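Birch faced or MDF core? Cupboard doors that won't go like a banana

Forum > Sheet materials > Boards and veneers

ply_curious
Posted 9:14 am

Looking for opinions before I part with money. I need to make a run of tall cupboard doors for a back hallway, painted, nothing fancy. The longest is just over two metres. A merchant near me is pushing a board called Ternberg, sold as "door grade", poplar core with an MDF skin each side. 18 mm. He says it stays flat. He would, though, wouldn't he.

His other suggestion is ordinary birch ply from Dorkach at a good bit more per sheet. I've used birch before and had one door in four go out of true by the following winter, so I'm not convinced that paying more gets me anything.

Has anyone got Ternberg doors up that are more than a year old? I'm not after what the leaflet says, I've got the leaflet.

oldgluepot
Posted 9:52 am

"Door grade" doesn't mean a thing unless there's a number next to it. Ask him what bow they allow over the length of the sheet. If he can't tell you then it's a sticker.

I've had Ternberg in twice. First lot was fine. Second lot had gaps in the core I could get a pencil into, right where I wanted the hinges. Same label on the pack, same price.

hingeandbracket
Posted 10:20 am

Bit harsh. I've made kitchens with it for years and had very little come back. MDF skin takes paint far better than birch, which wants filling and rubbing down until you're sick of it. For painted doors I wouldn't even look at birch.

Store it flat, seal both faces the same day, seal the edges. Most bent doors I get shown have three coats on the front and one thin one on the back.

oldgluepot
Posted 10:31 am

"Very little come back" isn't the same as flat. Most people live with a door that's out at the top corner and never ring you up about it.

hingeandbracket
Posted 10:47 am

And most people on forums have had one bad sheet and dine out on it for ten years.

ply_curious
Posted 11:05 am

Both faces the same day is useful, thanks. I did leave the backs of my birch ones for a week, so that might be on me.

Question about the hinges. Would 35 mm cups hold in a poplar core if there's a void nearby? And how many per door at that height? The merchant said three. The hinge packet says four or five depending on weight.

sawdust_in_tea
Posted 12:38 pm

Go by the packet. The merchant isn't the one who'll be rehanging it.

Cups hold all right if you drill with a sharp bit and don't go mad with the driver. If you do hit a void, pack it with thickened epoxy and drill again the next day. I wouldn't trust wood filler for it.

While we're on about flat, I've gone off sheet material for wardrobes altogether and hung a curtain instead. Can't warp.

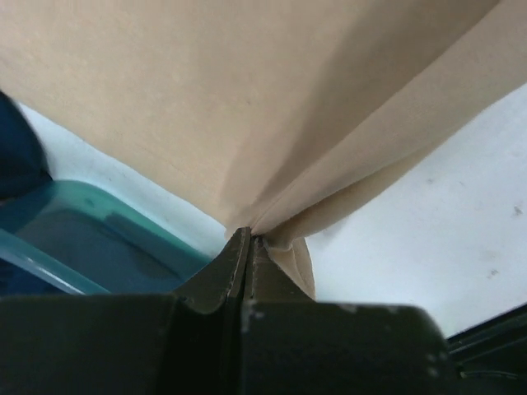 Tan cloth, the plain stuff, before I bought the full length

Cost me less than one door. Before anyone starts, yes it lets dust in.

oldgluepot
Posted 12:50 pm

It lets dust in.

tallboy
Posted 1:26 pm

I can give you something other than an opinion. I bought 164 sheets of Ternberg over a couple of years for a small run of office cupboards and wrote down every one I rejected, as my supplier kept telling me I was the only person complaining. I turned away 18. Mostly core voids showing on the cut edge, the rest were bowed on arrival. He credited me for the voids and argued over every single bowed one, claiming they'd "settle".

They did not settle.

hingeandbracket
Posted 1:44 pm

That's better than I'd expect from most things at that price, to be fair. How were they stored when they got to you?

tallboy
Posted 1:58 pm

Flat, on four bearers, in the same shed I've used for everything else. I checked them with a straight edge coming off the lorry, so my storage doesn't come into it.

I'd also say I'd still use it for shorter doors. Under about a metre and a half I've had no trouble. It's the tall ones I don't believe in.

marquetry_marge
Posted 3:12 pm

What about the Celico panels? They're meant to be a honeycomb inside with a thin face, very light. I've seen them quoted for tall sliding doors. The website says "virtually warp free", and I always wonder how much work the "virtually" is doing.

sawdust_in_tea
Posted 3:30 pm

Used one sheet of Celico. Light, yes. Flat, yes, I'll give it that. But you can't just cut it and edge it like ply, you have to let a solid strip into every cut edge and put blocks in wherever you want a hinge or a handle. By the time I'd done that I could have made a proper frame and panel door and been in the pub.

They also wanted 324 for delivery on a small order, which was more than the panel.

ply_curious
Posted 3:41 pm

Well that rules Celico out. I'm not paying that to have one sheet driven down the road.

sawdust_in_tea, does the curtain hang straight at the ends or does it creep in? The hallway has a cupboard with the boiler pipes in it and I might get away with cloth for that one.

sawdust_in_tea
Posted 4:06 pm

Straight enough if the hem has some weight in it. Buy more than you think, and wash it before you cut. I only know what the sample told me, so don't take it as gospel for your cloth.

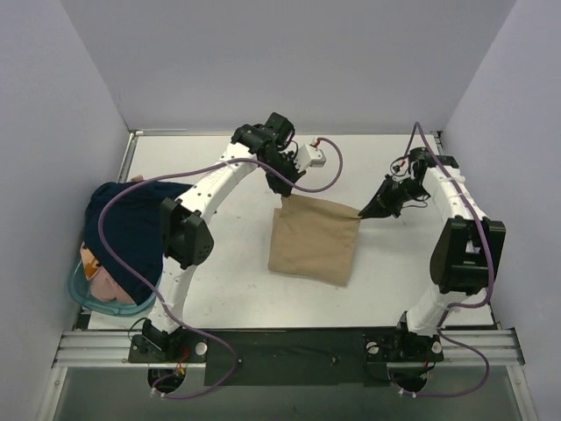
Sample square of the tan, folded over

Check the clearance to any hot pipes first, whatever you hang there.

oldgluepot
Posted 4:15 pm

Can we get back to boards.

OP, what nobody has asked yet is which face the merchant is quoting on. There are two Ternbergs. One has a proper thick MDF skin and the other has something more like stiff card on it. The thin one shows every core joint through the paint once the heating's been on. Get him to saw a corner off an offcut and look at it yourself.

hingeandbracket
Posted 4:29 pm

Agree with that, for once. Mine has always been the thick skin. If yours was the thin one, that could be your pencil holes.

oldgluepot
Posted 4:34 pm

Could be. Doesn't explain why both came with the same label.

marquetry_marge
Posted 5:10 pm

Has anybody tried the Hosoda door stiffeners? Metal rod in a groove down the back, with a nut to pull it straight. My neighbour swears by them but his doors were flat to begin with as far as I could tell.

tallboy
Posted 5:37 pm

I've fitted a few. They'll pull out a gentle bow. They won't touch a twist, and twist is what I mostly get on tall doors. Put the groove in before you paint. I wouldn't buy a doubtful board on the strength of a rod.

ply_curious
Posted 7:22 pm

Rang the merchant. He didn't know there were two skins and has gone off to ask. No figure for bow either, he said "within tolerance" and when I asked whose tolerance he laughed. He did offer me 500 for the whole lot if I took it this month, cut to size, which made me more suspicious if anything.

Current thinking is to split the tall doors into a top and a bottom so nothing goes over a metre and a half, and only buy if I can see the offcut first. Looks fussier but I can live with a line across.

hingeandbracket
Posted 7:40 pm

Splitting them is sensible. Don't let him do the cutting unless you've seen his saw. Chipped edges on MDF skin are a pain to paint.

oldgluepot
Posted 8:03 pm

And take your own straight edge. Let us know what he says about the skin.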